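Sanding marks showing through oil on a pale table top

Hestum Woodwork Forum > Finishing > Tables and worktops

wycliffe_w
May 5, 2019

Second coat of hard wax oil went on and I can still see scratches running across the grain. I went 80, 120, 180 with a random orbit sander and stopped there. The top is 193 cm long and the scratches are mostly at one end. Do I have to take the whole thing back, or can I do just the bad end? 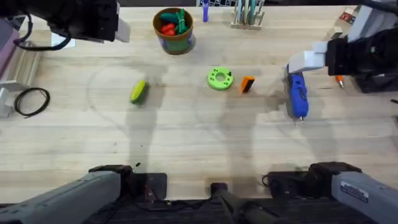
Pale top, grain running left to right.

ynyrparri
Those will be left over from the 80. If you move up before the coarse scratches are gone, the finer paper only polishes round them, and oil shows up everything. Go back to 120 on the whole top, pencil lines all over it, and don't change paper until the pencil has gone.

Itziar V
I wouldn't do the whole top. Hard wax oil patches in well, it's the main reason people put up with the price. Sand the bad end at 120 and 180, fade out over a hand's width, oil that and then give everything a thin coat.

ynyrparri
It patches in on dark timber. On pale stuff I have always been able to see the join, mostly in low evening light.

Itziar V
I did four tops for a café in Sernby, all ash, and had to patch two of them in September. Can't find the patches now and neither can the owner. Are you wiping off the extra after ten minutes or leaving it?

ynyrparri
Wiping off. We may just have to differ on this one.

mio_k
What paper was it? I had a bad batch of discs once with odd bits of coarse grit in them. Looked like pigtails, little curls all over. Straight scratches are something else – usually someone finishing by hand across the grain.

wycliffe_w
Straight, not curls. And yes, I did that end by hand with a cork block because the sander's lead wouldn't reach. I thought I was going with the grain but I was probably coming at it from the corner.

mio_k
There you go then.

Kristýna L
Before anyone sands anything, how long has the second coat had? Mine clogged 19 discs because I started the next day. Leave it a week if the room is cold. A card scraper is better on half-cured oil anyway.

wycliffe_w
Three days. I've got a scraper but never got a decent burr on it.

ynyrparri
Leave it till next weekend then. Kristýna is right about the clogging. I'd still do the whole top.

wycliffe_w
I'll try the end on its own first, with an extension lead this time. If the join shows I'll do the rest and you can say you told me so.

Itziar V
Put a photo up with the light coming from the side, whichever way it goes.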